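Fuvis open day, demonstration bench
Pre-opening safety check, with comments
Checked by: Thoa Hứa
Started 8.15 am, doors at 10
Copy to: Prekar (site), Fahy (arm hire)

Marks used: **OK**, **Fix** (must be done before doors), **Note** (can wait), **N/A**.

## 1. Room and visitor area

| Item | Mark | Comment |
|---|---|---|
| Fire exits clear inside and out | OK | Bin store door checked from the yard side as well. |
| Visitor limit posted at the entrance | Fix | Sign still says 300, the figure for the whole building. The limit for this room is 70. New sign printed and up at 8.40. |
| Barrier in place | OK | Belt barrier on three sides, wall on the fourth. |
| Barrier far enough from the arm's full reach | Fix | Left-hand post was inside the reach when the arm is stretched out. Moved back and floor taped. Please don't shift it to make room for pushchairs. |
| Floor free of cables | OK | Mains lead is under the rubber cover. The cover lifts at the wall end, so it has been taped. |
| Wheelchair viewing place | OK | Front right, next to the operator's chair. |
| Lighting | OK | Even over the bench, no glare. Blinds stay as they are. |

## 2. Arm and stand

| Item | Mark | Comment |
|---|---|---|
| Stand bolted and level | OK | Bolts marked with paint pen, marks line up. |
| Emergency stop, operator side | OK | Pressed with the arm moving slowly. Stopped at once. |
| Emergency stop, host side | OK | Same test. Reset needs the key. |
| Key held by one named person | Note | Held by me until lunch. Fahy to tell me who has it after that. |
| Speed limited for visitors | Fix | Program loaded at full speed. Set to the slow setting and saved under a new name so the old one isn't picked by mistake. |
| Arm inspection label in date | OK | Runs out in December. Fahy to book. |

The stops were tested again after the program was changed. I would like this done at the start of each session and after every break, even a short one. It takes less than a minute and visitors don't mind watching it.

## 3. Gripper and bench top

| Item | Mark | Comment |
|---|---|---|
| Gripper fixing screws tight | OK | Checked by hand with the right key. |
| Fingers open and close freely | OK | Run through several times with nothing between them. |
| Fingertip pads secure | OK | No play in either pad. |
| Grip force on low setting | OK | Tried on a foam block. |
| Pinch points explained to hosts | Note | One host missed the talk. I will go through it with him before he starts. |
| Bench top clean | Note | A couple of tiny specks. Wipe before doors. |
| Bench top clear of loose items | Fix | Grey hose at the right-hand side. See below. |

The hose was the main thing I wanted settled. It lies on the table with its open end towards the gripper, and the demonstration moves the arm across to that side to put the blocks down. A finger catching the cuff could drag the hose over the edge.

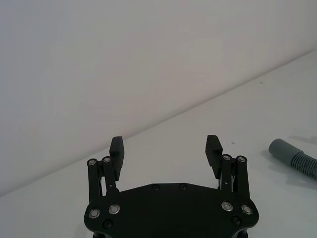 Prekar asked whether it could stay if the arm's path was changed. I said no for today. Changing the path would mean checking every move again, and there isn't time for that before the first group. Take the hose off the table altogether and put it in the store, not on the floor behind the stand where the host walks.

The fingers should be left open at the end of each run, with the arm stopped and the light on the controller showing amber. Blocks are handed out and collected by the host only. Children may choose which block goes next but don't put it on the table themselves.

## 4. Paperwork and people

| Item | Mark | Comment |
|---|---|---|
| Risk assessment on site | OK | Irkent form, version 2, in the red folder. |
| Hosts signed in | OK | |
| First aider named | OK | Name is on the board by the kettle. |
| Arm hours written down | OK | 3000 on the counter. Service is due at this figure, so Fahy must confirm in writing that it has been done. |
| Leaflets | N/A | Not part of this check. |

## Still open at 9.20

- Hose into the store (Prekar).
- Bench wipe (host, after the hose has gone).
- Service confirmation (Fahy). No demonstration until I have seen it. An email on a phone will do.
- Pinch point talk for the late host (me).

9.45: Email from Fahy seen, service done and dated. Talk done. Hose in the store, bench wiped. Both stops tested once more. Bench may open.

Signed: T. Hứa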